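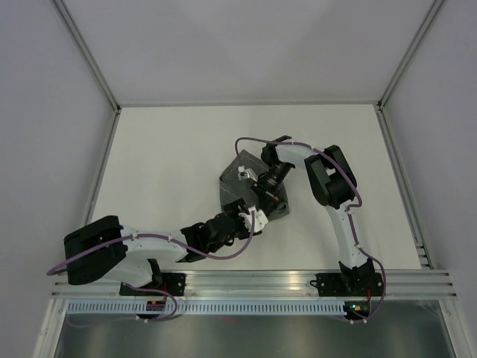 図1 白い作業台の手前側に取り付けられた2本のロボットアームと、中央付近に置かれた濃灰色の布。

4. 通信記録の開示審査における非公開手続と事後公開

4.1 本節の対象

前節では、捜査機関および情報機関による通信記録の取得について、根拠法令の文言と授権の範囲を整理した。本節では、取得の可否を判断する審査手続そのものを対象とし、審査の記録がどの段階で、どの程度まで外部に開かれるかを検討する。ここでいう通信記録とは、通信の内容を含まない発着信の日時、相手方の識別符号、接続地点などの付随情報を指す。内容の傍受については別の授権体系が設けられているため、必要な範囲で言及するにとどめる。

通信記録の開示審査は、多くの法域において対象者の関与しない一方当事者の手続として行われる。請求機関が理由書を提出し、審査機関がこれを書面で判断し、結果は電気通信事業者にのみ通知される。対象者に通知されるのは、例外的に事後通知の規定が適用される場合に限られる。この構造のもとでは、請求の適否を争う者が手続の内部に存在しない。審査が形式的な確認に終わるおそれは従来から指摘されてきたが、その検証に必要な資料もまた非公開とされてきたため、議論は個別事案の報道や議会答弁の断片に依拠する傾向が強かった。

本研究は、Tundura通信審査資料館が編纂した非公開審査の記録群(以下「Tundura記録」という)を用いる。同記録は、審査決定書、請求理由書の要旨、および審査機関の内部覚書からなり、保存期間の満了後に段階的に公開されたものである。公開に際しては、対象者の氏名、請求機関の担当部署、技術的手段の名称が墨消しされている。墨消しの範囲は文書ごとに異なり、同一事案に属する文書の間でも一致しない場合がある。

4.2 資料の範囲と読解の方法

分析の対象は、Tundura記録のうち決定書と請求理由書の要旨がともに現存する1,333件とした。いずれか一方のみが現存する事案は、請求の理由と判断の理由とを対照できないため除外した。内部覚書は付属する事案が限られることから、件数の集計には用いず、個別の決定を解釈する際の補助資料として扱った。

各事案について、請求の類型、理由書に記載された必要性の根拠、審査機関による補正の求めの有無、決定の結論、付された条件、事後通知に関する記載の有無を読み取り、分類表に記入した。分類は2名の読解者が独立に行い、判断が分かれた事案については、原文に戻って協議のうえ確定した。協議によっても確定できなかったものは「判定不能」として残し、いずれかの類型に割り当てることはしなかった。墨消しにより該当箇所が読めない事案も同様に扱った。

なお、公開された文書の集合が審査の全体を代表するとは限らない。公開の可否を判断したのは審査機関自身であり、判断に迷う文書ほど公開が見送られた可能性がある。以下に述べる所見は、公開された範囲における審査実務の傾向を示すものであり、非公開のまま残された事案に直ちに及ぼすことはできない。

4.3 請求理由書の定型化

請求理由書の要旨を通読して最初に認められるのは、文言の著しい定型化である。必要性を述べる段落には、限られた数の言い回しが繰り返し現れる。「他の手段によっては目的を達することが困難である」との記載はほぼすべての類型に共通し、他の手段として何が検討されたかを具体的に示す例は少ない。代替手段の検討を記載した理由書は、対象者が報道関係者または法律専門職である事案に偏っていた。これらの職種については審査規則が特別の考慮を求めており、記載の差は規則の要求を反映したものと解される。

定型化それ自体を直ちに不当と評価することはできない。同種の請求が多数処理される制度において、書式の統一は審査の迅速化と公平性に資する面がある。問題となるのは、定型的な文言が個別の事情の記載に取って代わる場合である。Tundura記録には、事案の性質が大きく異なるにもかかわらず、必要性の段落が一字一句同一である理由書の組が複数含まれていた。こうした組のうち、審査機関が補正を求めた例は確認できなかった。

期間の記載についても類似の傾向がみられる。規則上、請求の対象期間は目的の達成に必要な最小限度とされているが、実際の請求では上限の期間をそのまま記載するものが大勢を占めた。期間を短縮する条件が決定に付された事案では、内部覚書に、事業者側の保存期間との関係で短縮が実質的な意味をもたないことを指摘した記述が残されている。条件の付加が審査の実質を示す指標となるかは、こうした事情を併せて検討する必要がある。

4.4 事業者の位置づけ

非公開手続において、請求機関と審査機関のほかに決定の内容を知りうる立場にあるのは、通信記録を保有する電気通信事業者である。そのため、対象者に代わって請求の適否を争う役割を事業者に期待する見解がある。これを検討する素材として、Burnden電信が審査機関に提出した異議の写しと、同社が後に公表した透明性報告書を参照した。

同社の異議は、いずれも請求の範囲が過大であることを理由とするものであった。範囲の過大さは、対象者の権利との関係よりも、抽出作業の負担との関係で論じられていた。審査機関は抽出方法の変更を条件として請求を認容しており、対象者の利益に関する判断は決定書に示されていない。事業者が対象者の利益を代弁しうるのは、双方の利害が事実上一致する範囲に限られるといえる。

透明性報告書については、公表の単位が分析上の制約となる。同社の報告書は受領した請求の件数を幅のある区分で示しており、区分の下限に該当する場合には、請求を受けなかった場合との区別がつかない。また、一件の請求が複数の契約者を対象とすることがあるにもかかわらず、対象となった契約者の数は示されていない。Tundura記録と照合を試みたが、集計の基準時が受領日か回答日かによって帰属する年度が変わるため、対応関係を確定することはできなかった。

事業者には、請求の存在を第三者に告げることを禁じる守秘命令が併せて発せられるのが通例である。守秘命令の期間は多くの場合明示されず、解除には請求機関の申立てを要する。解除の申立てがなされた形跡のある事案はわずかであり、その大半は、対象者に対する公訴の提起により秘匿の必要が失われたものであった。
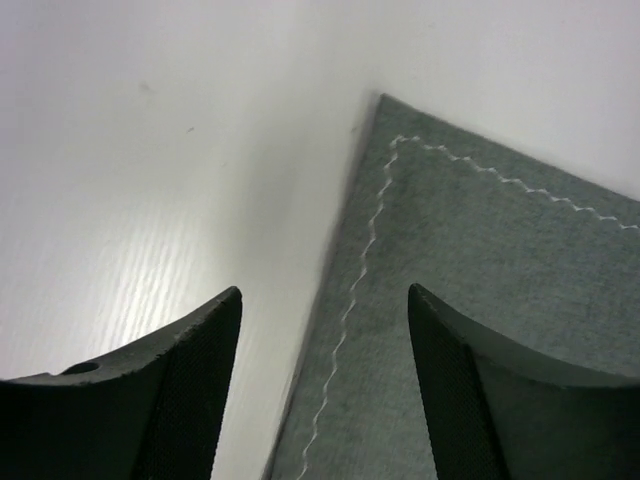 図2 淡色の面に平らに置かれた濃灰色の布の角と、左右の手前から伸びる黒いグリッパの指。

4.5 特別代理人制度の試行

非公開審査に対審的な要素を導入する方策として、機密取扱いの資格をもつ特別代理人を関与させる制度が提案されてきた。本研究では、Turcotte審査所において実施された試行の記録を検討した。同審査所の試行では、請求が新たな技術的手段の使用を伴う場合、または対象者の範囲が個人を単位として特定されない場合に、審査官の裁量により特別代理人が選任されるものとされた。

特別代理人が選任された20件の決定書は、選任のない事案の決定書と比べて、いくつかの点で性格を異にする。第一に、必要性と相当性が別個の項目として論じられている。選任のない事案では、両者が一文で併せて肯定されることが多い。第二に、取得後の記録の取扱い、とりわけ請求の目的と関係のない第三者の記録を消去する時期について、具体的な条件が付されている。他方で、結論として請求が却下されたのは4件であり、その理由はいずれも書面の不備に関するものであった。却下の有無のみを指標とする限り、特別代理人の関与がもたらした変化は限定的に見える。

もっとも、却下の件数は審査の実質を測る尺度として必ずしも適切でない。審査所の内部覚書によれば、特別代理人の意見書が提出された後、請求機関が請求を自ら取り下げ、範囲を縮減して再提出した事案がある。このような経過は、最終の決定書からは読み取れない。決定書のみを公開の対象とする制度のもとでは、手続の途中で生じた修正が外部から見えず、審査は実際よりも形式的なものとして映ることになる。

特別代理人の独立性についても検討を要する。選任の名簿は審査所が管理し、機密取扱いの資格審査は請求機関と同じ省庁の部局が担当する。意見書の作成に際して参照できる資料は、請求機関が提出したものに限られていた。試行の後期には、過去の決定書の閲覧が認められるようになり、意見書における先例の引用が増加した。資料への接近が意見の質を左右することは、この変化からもうかがえる。

4.6 事後公開の時期と様式

審査記録の公開をめぐる議論では、公開か非公開かという二者択一の枠組みが前提とされることが多い。しかし、Tundura記録の検討からは、公開の時期と様式が、可否と並んで重要であることが示唆される。保存期間の満了を待って公開された記録は、歴史的検証には有用であるものの、現行の実務を是正する手がかりとしては遅きに失する。規則はその間に改正されており、公開された決定書が適用した条項の多くは既に効力を失っていた。

早期の公開を可能にする様式として、決定の法的判断に関する部分を切り出し、事実に関する部分と分離して公表する方法が考えられる。Skumow州の監督委員会は、この方法による要旨の公表を採用した。同委員会の要旨は、請求の類型、適用条項、条項の解釈、付された条件を記載し、対象者および手段の特定につながる事項を含まない。解釈の変更があった場合には、変更前の要旨に注記が付される。これにより、条項の解釈がどのように推移したかを外部から追跡できる。

ただし、同委員会の要旨には限界もある。法的判断は事実の評価と密接に結びついており、事実を除いた解釈の記述は抽象的なものとなりやすい。「合理的な関連性」が肯定されたという記載のみからは、どの程度の関連性が要求されたかを知ることはできない。同委員会は8月公表分の要旨から、事実関係を一般化して記述する欄を設けたが、記述の詳しさには事案による差が大きい。欄の記載基準は公表されておらず、委員会の裁量に委ねられている。

墨消しの様式についても一言する。Tundura記録では、墨消しの理由が個別に示されず、文書の冒頭に根拠条項が列挙されるのみであった。読解者は、特定の箇所が個人情報の保護のために秘匿されたのか、手段の秘匿のためになされたのかを判別できない。墨消しの箇所ごとに根拠条項の番号を付す方式は、追加の作業を要するものの、秘匿の範囲に対する不服申立てを実効的にする。前述のとおり、同一事案に属する文書の間で墨消しの範囲が一致しない例が存在することは、秘匿の判断が担当者ごとに分かれていた可能性を示しており、根拠の明示はその統一にも寄与すると考えられる。

4.7 残された論点

本節の検討は書面審査の記録を中心としており、口頭で行われた照会や事前の非公式な協議については、内部覚書に断片的な記載がみられるにとどまる。請求が正式に提出される前の段階で範囲の調整が行われていたとすれば、決定書と理由書の対照によって得られる所見は、その調整を経た後の請求についてのものとなる。事前協議の記録が作成されていたか、作成された場合にどのように保存されたかは、今回参照した資料からは明らかにできなかった。

緊急時の特例手続も、本節の分析から除外した。特例手続では取得が先行し、審査は事後に行われるため、必要性の判断の構造が通常の手続と異なる。事後審査において請求が認められなかった場合の記録の消去については、規則に定めがあるものの、消去の実施を確認する手続は置かれていない。この点は、取得後の記録の保管と共有を扱う次節で、監督機関の立入権限と併せて論じる。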